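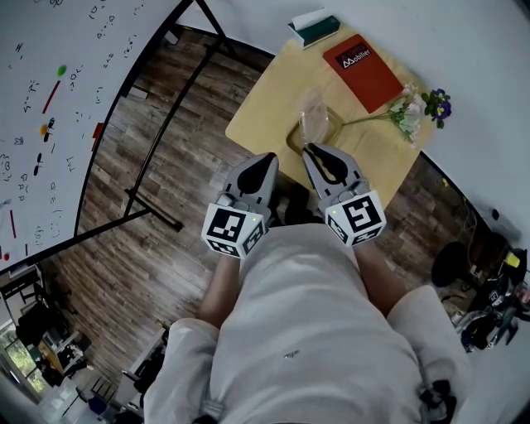

*Desk corner as of this morning. Takeout box, books, the yellow table.*

**Busik** wrote:

OK, I promised I'd finally post my table in the small desk thread, so there it is! Pale yellow top, rounded corners, shoved up against a plain wall, and I love it way more than a person should love a table. I eat lunch on it, read on it, pay bills on it. The teal book and the big red-orange one live at the back, and lunch goes up front.

My question is about the food container. I keep saving the ones with the clear lids and the brownish rims because they seem too good to toss. Do any of you use them for desk stuff? I'm thinking paper clips, stamps, sticky notes, that kind of thing. I have a stack of 6 in the cupboard and it's growing.

---

**Kingi** wrote:

Yes to the rounded corners!! I had a square-cornered desk for years and my hip remembers every one of them. Love the color too.

On the containers: I do this and it's great. Wash, dry overnight, keep the bottom, recycle the lid if your town takes it. Mine hold rubber bands and spare keys. I have 4 in one drawer, side by side, and they stopped the whole drawer from sliding into one big pile.

---

**Dillusier** wrote:

I'm going to be the grump and disagree. Those thin clear lids crack, the bottoms hold on to smells, and before you know it you have a cupboard full of trash you washed. Ask me about January, when I cleared mine out and filled two bags.

A shallow tray from the thrift store does the same job and looks nicer on a table that pretty. And it really is pretty, so no argument there.

---

**Kingi** wrote:

> the bottoms hold on to smells

Only if you leave curry in them until the next day, lol. Warm water and baking soda for an hour and mine come out fine. But I'll give you the lids. They go crinkly and never fit right again.

---

**Zumano** wrote:

Jumping in on the books, if that's OK. I'd move them off the table if you eat there. I lost a library book to soup and paid for it, and it wasn't even a book I liked. A little wall shelf above the back edge would be perfect with that blank wall! You'd get the whole top back for lunch, and the big red-orange one would look terrific up there.

Also, Busik, please tell us what finish is on the top. I've been hunting for that soft yellow forever.

---

**Busik** wrote:

No clue on the finish, sorry! It came secondhand and the seller didn't know either. I wipe it with a damp cloth and a drop of dish soap, and so far so good.

The shelf idea is wonderful – I've stared at that wall for ages and never once thought of putting anything on it. The wall is plaster, though, and I've never drilled into plaster. Is that a beginner job?

---

**Zumano** wrote:

Totally doable! Go slow, put a bit of painter's tape where you're drilling, and use anchors rated for more weight than you think you need. There's a long plaster thread in the walls section, 522 replies last I looked. The first page has all the good stuff and the rest is people fighting over drill bits.

---

**Dillusier** wrote:

I'm one of the people fighting over drill bits. Buy the masonry one.

And keep two containers, Busik. Two! Let the rest go.

---

**Busik** wrote:

Three, and that's my final offer. Ordering anchors tonight, and I'll post again when the shelf is up!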